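**Open day, notes from the bench side**

August, written up 7 p.m. with my feet on the other chair

Doors were meant to open at ten and we had people in the corridor at twenty to, which I will take as a compliment to Asuka's posters. I'm putting all this down tonight while I still remember who asked what, and so that Ronaldo, who was stuck at Horbridge with the delivery, can read what he missed (plenty, Ronaldo, and there was cake).

Setup first. We used the white table by the window wall for the hand-held grippers and kept the Kirach arm in the back bay behind the tape. Orhun had the arm running the sorting loop from the start. It did well until just before noon, when it stopped with error 47 and sat there looking sorry for itself. He cleared it and it ran again, then it did the same thing half an hour later. I know we said 47 was fixed when we changed the cable run, and I'd like us to look at it properly before it goes anywhere near a customer. The cycle counter read 2853 at close, if anybody wants to match that against the log.

The hand-held side was the busy side, and I'm so glad we fought for it! People are polite about an arm behind tape, but give them something to squeeze and they stay for twenty minutes. We let everyone have a go at picking things up with the gripper, no motors or anything, just the trigger and your own wrist, and then Itsuki showed them on the laptop how a recording of that movement gets turned into something the arm can learn from. He has a lovely way of explaining it. He asked one boy to pick up a pencil with his eyes shut and then asked him what he'd missed most, and the boy thought about it very seriously and said "knowing when I'd got it." I wrote that on the whiteboard and would like it left there, please.

The visitors from Gelero came after lunch, two of them, and they were friendlier than their emails. Their main question was how long the fingertip pads last. I told them what I could, which is that it depends a good deal on what you're picking up and how many people have been pinching it against a hard tabletop, and then Tomomi came over and gave them a much better answer about the screws. Her point was that the pads are held on by two screws each and a swap takes no time, so you should treat them like brake pads on a bicycle and stop being sentimental. They liked that. They'd like a quote for 700 of the pads in the present shape, and possibly a softer version later on. Orhun, can you and I sit down over the price? I don't want to send them a number I made up on the stairs.

They also wanted to know why we bother with brass inserts in the fingers when we could screw straight into the plastic. I told the long story of the spring build, when we did exactly that and stripped the holes one after another. I suspect I told it at too great a length, as Tomomi began tidying the cable box.
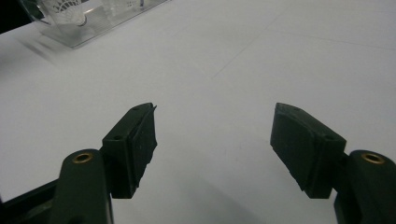
While I'm on pads, the left one wants looking at. The tip has a slightly ragged edge, chipped by the look of it, and there's a thin sliver sticking up at the very top. The inner face has some faint scuffing too. The right one looks smooth enough to me, but I'd sooner change both together so the pair match. Spares are in the Fukuda drawer, second from the top, under the bag of heat-shrink that doesn't belong there.

A few things for next time. We need a step for the smaller children, who had to reach up to the table and so came at everything from a very odd angle. (Itsuki thinks those would make interesting recordings. He may be right, but my nerves weren't up to it.) The sign for the back bay should be at the front door, where people are deciding which way to turn. And we ran out of handouts by two, so print more, and in larger type, as one gentleman told me rather firmly.

A retired machinist stayed nearly until closing and talked me through how he used to make jaws for a vise when the work was an awkward shape. I took three pages of notes and have asked him back. Asuka has his phone number.

Still to do: pad swap (me, tomorrow morning), error 47 (Orhun), thank-you note to Gelero (Asuka, I'll sign it), whiteboard to stay as it is. The leftover cake is in the small fridge with a plate over it.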